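Grorkano hand-held gripper, unit 4: setup and maintenance notes

Maintainer: Jarmila Halás
Last revised: 14/11/2023

Scope

This README covers the hand-held gripper used for the bedroom cloth recordings (t-shirt on a bed). It goes with the Retby folder. The Kashindye units have a different mount and their own notes.

Contents of the folder

2138 clips were recorded and 29 of those are held back for checking pad alignment. File names start with the unit number, then the room, then the garment.

Before a session

Charge the unit overnight and clear the card. Put a plain, light sheet on the bed. A blue shirt on an off-white sheet has given the cleanest cloth edges so far, even with the lights low. The sheet doesn't need ironing.

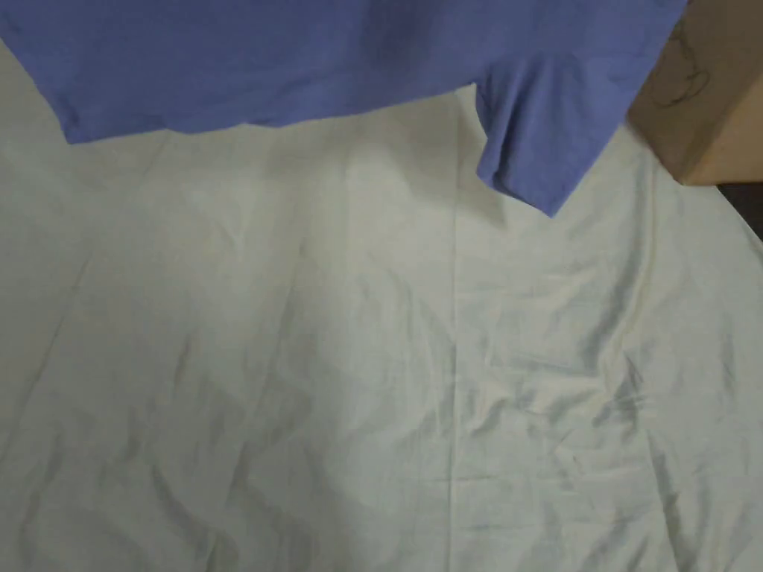 Leave the room lights as they are once recording starts. If the exposure has to be changed, stop, change it, and begin a new clip. Igor Polák keeps the exposure settings in settings.txt, one line per room.

Finger and pad check

Do this at the start of each day and after any drop.

1. Switch the unit off.
2. Open and close the fingers by hand. Both should move freely and by the same amount.
3. Check the large round bolt at the lower end of each arm. Tighten by hand with the short key only.
4. Check the small screw near the top of each arm. Replace it if the head is worn.
5. Wipe the triangular pads with a dry cloth. Lint on a pad makes thin fabric slip.
6. Look through the camera with the fingers open. Both pads should show, angled in toward each other, with open space between them.
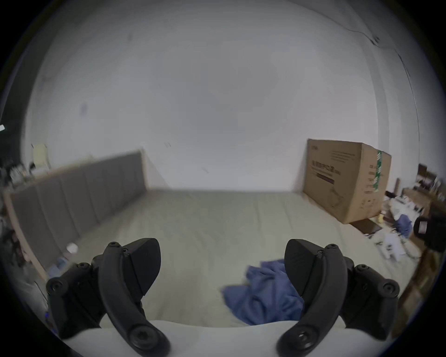

Known problems

Clip 2216 in the old numbering has no matching file. It was skipped when Victor Athumani renumbered the folder in July.

The left pad works loose before the right one. Spare pads are in the Pradden drawer.

Write any repair in repairs.txt with your initials.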